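Print this page
E-mail this to a friend

The dumpling supper that outgrew its hall

It is a quarter to five on a Friday and the side door of the old chapel in Mustulgate is propped open with a sack of rice. Inside, the woman who began the monthly dumpling supper is looking for her reading glasses, which are on her head, and apologising for the state of the kitchen, which seems perfectly tidy to me.

"Come through, come through, and mind the step," she says. "I'll have to talk while I chop, if that's all right with you. Everybody gets used to the back of my head in the end."

The supper started in her own front room, with 7 neighbours squeezed in between the piano and the ironing board. She had moved to the town in May, knew hardly a soul, and had been missing the big noisy meals of her childhood – her grandmother's table, she says, always had room for one more and usually got three. So she put a card in the window of the corner shop, and then worried for a week that people would think it was a religious thing.

"They came out of nosiness, I'm quite sure of it. One lady brought a trifle in case she didn't like the food. She ate eleven dumplings and then we all had the trifle as well, so I call that a very good evening."

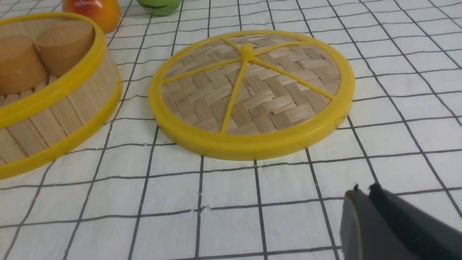 Learning to pleat

Her grandmother never wrote anything down, and for a long time neither did she. Her dough is plain flour and hot water, rested under a bowl for as long as it takes to make the filling and drink a cup of tea. The filling changes with the season. Cabbage and mushroom is the one people ask for, though she has a soft spot for leek and egg, which she makes in early spring when the leeks from the allotments are at their sweetest.

Pleating is the part that frightens people. She teaches it at the long table before supper, and she will not allow anyone to throw away a bad one.

"A bad one tastes the same. I had a gentleman whose first go looked like an old sock, and he was so ashamed of it he tried to hide it under the others. I found it and put it on his plate. He's our best pleater now, much neater than me, and he does mention it!"

She learnt a good deal herself when she spent a winter working in the kitchen at Diệp, a small family restaurant by the harbour. They taught her to roll the edges thinner than the middle, and to leave each dumpling a bit of elbow room in the steamer. She still lines hers with cabbage leaves, as they did, and eats the leaves afterwards with vinegar.
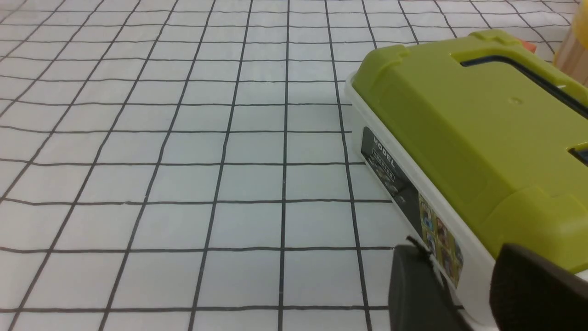 Money is the subject she likes least, and she puts down her knife to talk about it. Supper costs whatever people can manage, and those who can't manage anything are asked to dry up. The chapel's rent went up by 90 pounds last year, and for a month or two she thought they might have to go back to the piano and the ironing board. She has kept things going by being careful, and she points out that a supper like this needs very little in the way of equipment. A plastic storage box with a lid, the sort with a white base and a bright green top, will do nicely for flour, for cutlery or for carrying the leftovers to somebody who is poorly. What saved them in the end was a bring-and-buy morning, which raised 1,162 pounds and got rid of a great many jigsaws.

"I cried in the car park," she says. "Then I went back in and bought a jigsaw."

The longest night they have had was the winter supper, when they made 400 dumplings and the last bus had to be held for the washers-up. People still talk about it. She remembers mostly that her feet hurt, and that somebody's small boy fell asleep under the coats and was very cross to be woken before the singing. 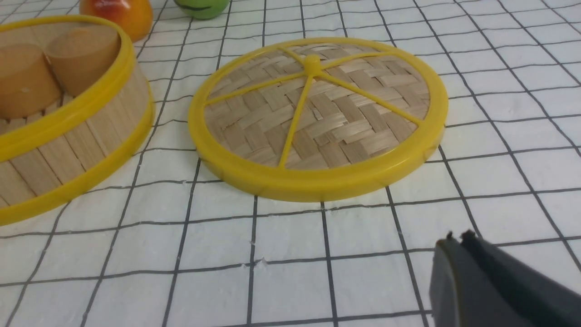 What comes next

There has been talk of a second supper over in Cloloditz, where a few of the regulars live, and she is in two minds. She would like them to have one. She would not like to be in charge of it.

"They know how to do it, they've stood next to me long enough. I'll go along and sit down and be given a plate. I should love that, you know. I haven't sat down at a supper in years."

By now there are people at the door, stamping their feet and asking whether it's too early. It is, but she waves them in anyway, finds them aprons and sets them to peeling ginger. I am handed a rolling pin and stay until nine.

Print this page
E-mail this to a friend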